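Community choir help > Concerts and performing

Our choir has to sing two pages of Italian in March. Do we learn it from the recording or from the page?

posted by altosplitting

I sing with a 30-voice amateur group in Colamstead. Our director has decided the spring concert needs an opera chorus in the second half, between the folk songs and the raffle. None of us speaks Italian. One of the basses says he does, but he means menus.

We have six rehearsals. So far half the choir is learning the words off a recording, and the other half is writing them out in the score in a homemade spelling that looks like a ransom note. The two halves met last Friday and it was not pretty. Double consonants were coming from all over the building, and the tenors finished the word for "heart" well before the sopranos had started it.

Do I push for everyone to use the same method, and if so which? Also, is it cheating to have the music in our hands? The hall seats 444 and we usually sell most of it, so there will be witnesses.

posted by pageturner_gebru

Use the page, but get one person to make one version of it. The trouble with homemade spelling is that there are 30 homes. My old group in Gebru did this every spring and the rule was that no one wrote a single syllable in their score until the sheet came round.

Speak it before you sing it. Do it slowly, in the rhythm of the music, all on one note, and do it every week for ten minutes even when people sigh. The sighing is mostly the altos, in my experience, and I am one. Pure vowels first. English speakers put a little "w" on the end of every "o" and it makes the whole thing sound like a cattle auction. Then do the double consonants. You stop on them. If the word has two t's, there is a tiny silence, and everybody has to be in the silence together, which is harder than the high notes.

Recordings are fine for the shape of a phrase. They are bad for words, as the soloists swallow half of them and the chorus is always behind an orchestra. If you must use one, have somebody read the text aloud at your speed and record that. Ours was made on a phone in a parked car and it did more good than any of the famous ones.

We also cut the text into lines, put them in a grocery bag, and had each section draw one and speak it cold. Childish, and attendance went up.

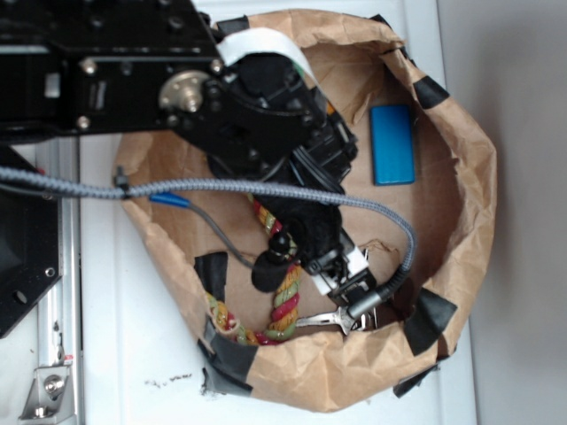

Brown paper bag, top rolled down.

Start with the fast lines, by the way. Everyone practices the opening until it gleams and then falls down the stairs on page two.

As for holding the music: hold it. An audience forgives a folder. It does not forgive 30 people looking at their shoes trying to remember a verb.

posted by brusiabaritone

Just learn it by ear, that's how we did everything at Brusia and we once sang for 500 people. Nobody in the audience speaks Italian either. Sing the vowels loud and the rest takes care of itself.

posted by secondrow_left

I would be careful with the answer above. There is always one person in the audience who speaks Italian, they sit in row three, and they find you at the interval.

Mostly agree with pageturner. Two things to add. Get a word-for-word translation as well as the nice poetic one, and write it under the notes in pencil. We did an exile chorus at the Grovia festival grinning like a toothpaste ad, because the director had told us to look alive and we had no idea we were homesick. The tent held around 1000 and I think all of them noticed.

Second, ask your director now whether you're doing the whole chorus or the cut one. We learned the whole one. The repeat was dropped at the dress rehearsal, and I can still sing it if anyone wants it.

posted by altosplitting

Thank you, all three. I've offered to make the sheet, so I suppose that is my February gone. The director says it's the cut version "probably." The bass would like it known that he has also been to Italy, for a weekend.

Viewed 3013 times. This thread is open to new replies.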